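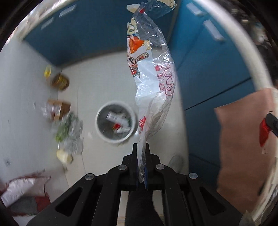

Crumpled bag, bin, groceries on the floor

Band Talk > Gigs and Live Sound > Wedding band wants us to drop the horn parts

keser_lowend
Posted Sunday, 9:14 pm

Long one, sorry. I play bass in Gimel, a seven-piece doing soul covers and a few originals we sneak in while people are at the buffet. We have a booking in March at the Azar Ballroom. The agency (Ivent) has now written to say the room has a sound limiter and could we "perform without brass." Two of the seven are brass. One of them owns the van.

Fee stays the same either way. Do we push back, play as a five-piece, or turn up with everyone and act confused?

tapewobble
Posted Sunday, 9:31 pm

Is the limiter the kind that cuts the power to the stage? If so, I have played under one of those and the horns were fine. It was the snare that killed us. Every second chorus, silence, then a very exposed trumpet carrying on by himself, which the guests liked better than the rest of the set.

mezzoforte_mo
Posted Sunday, 9:40 pm

Play as a five. You are being paid the same money to split fewer ways. I don't see the problem.

keser_lowend
Posted Sunday, 9:46 pm

The problem is the van.

mezzoforte_mo
Posted Sunday, 9:48 pm

Rent a van. $300 and you never have to listen to his driving playlist again.

oldvalves
Posted Sunday, 10:05 pm

As a trombonist I'd like to thank the thread for its warmth.

Keser, read your contract. If it says seven musicians, the couple booked seven musicians, and an agency can't quietly shave off two of them by email. Ask whether the couple even know. My bet is that somebody at Ivent looked at the venue sheet, saw the word limiter and panicked. Cup mutes exist. So does standing at the back and pointing the bell at a curtain.

tapewobble
Posted Sunday, 10:12 pm

Disagree on mutes. A muted horn line on a soul tune sounds like bees in a jar. Better to turn the whole band down and get the drummer on hot rods.

oldvalves
Posted Sunday, 10:15 pm

You've heard it done badly. We did a whole season muted in a hotel bar and the only complaint was about the singer's shoes.

keser_lowend
Posted Sunday, 10:33 pm

Checked the contract. It says "Gimel (7)". It also says we'll be fed, which I intend to raise later.

Our drummer has been told about hot rods and has gone very quiet, so I suppose that's a start.

ninthchord
Posted Sunday, 10:41 pm

I've played the Azar. The limiter mic hangs over the dance floor and the stage sockets on the left are wired through it. It trips on crowd noise as much as on the band. We lost power during the speeches, when we weren't playing. Ask the venue directly what number it's set to, and don't go through the agency. Also the load-in is up a fire escape, so you may end up wanting seven people after all.

mezzoforte_mo
Posted Sunday, 10:44 pm

Still say five. Nobody at a wedding has ever counted the band.

oldvalves
Posted Sunday, 10:46 pm

The bride's dad counts the band. He's paying for it.

keser_lowend
Posted Sunday, 11:02 pm

OK. Calling the venue tomorrow, then writing to Ivent with the couple copied in. All seven of us go unless the couple say otherwise. Mo, you're outvoted, mostly by a van.

tapewobble
Posted Sunday, 11:06 pm

Put the keyboard on a different socket from the bass amp, whatever they tell you.

Thread views: 2,577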